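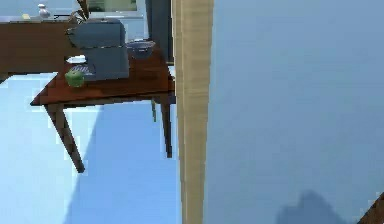 Grullier asked whether the break-room job was meant to replace the morning person or only give them an easier first hour, and said the late shift at Canbridge had been told two different things. Fair point. Our note to site said "relieve", the Wenar quote says "reduce". I have asked for one word to be used in both.

August 28, 2018

Kitchen routine, coffee and clearing. Still all in simulation. Table model has the coffee maker, a plate and a bowl on it, dark wood top with the gloss left on. Lighting unchanged from the last build.

Ran 55 attempts at plate pick-up from the table top. 13 failed, all on approach. The plate is low and sits close to the coffee maker, so the planner has little room to come in from the side. Widened the approach angle and will rerun overnight. Bowl not attempted.

Table legs need checking against the floor height before anyone trusts the contact forces – the right one looks as if it hovers. Could be the mesh origin. Deschamps to send the original file again.

Site side. At present the first person in spends the start of the shift on cups, plates and the machine, and that time is unpaid if they come in early to do it. With the routine running they would start on the line instead. Two of the shift leads want this. The others point out that it is also when handover gets done, informally, over the washing-up. We have no replacement for that and it is not in the spec. Added it as an open item.

Cycle time target stays at 10 minutes for a full clear. Not close yet.

To do: rerun with new angle, fix leg height, reply to Grullier, book the October site visit.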